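3.2 The room overhead

Studies of shared workrooms spend most of their pages on the floor plan. Benches are measured, aisles are argued over, and the ceiling gets a single line in the methods section, usually "standard." We had intended to write that line ourselves. Charbonneau's earlier notes on the Ritchie building talked us out of it, mainly by being so irritable about glare.

The diary part of the study ran through January and drew 1,561 entries from people working in two rooms. Complaints about chairs came first, as they always do. Complaints about light came second, and nearly all of them were written by people who had to bend, kneel or look up as part of the job. Those who sat facing a wall thought the lighting was fine and used the space to complain about their chairs again.

We therefore coded each entry for where the writer was looking when the annoyance set in. "Up" was a late addition to the scheme. It had been filed under "other," together with a long entry about soup.

Figure 4 gives the upward view, with lit fixtures below a white ceiling of broad ribbed panels, seams and structural beams, and a person wearing dark head-mounted equipment partly visible at the top.

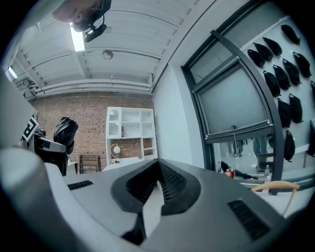

3.3 Coding of complaints

Two readers coded the entries separately and met at 4 in the afternoon to settle differences. Most concerned the word "harsh," which some writers used for the lighting and others for their supervisor.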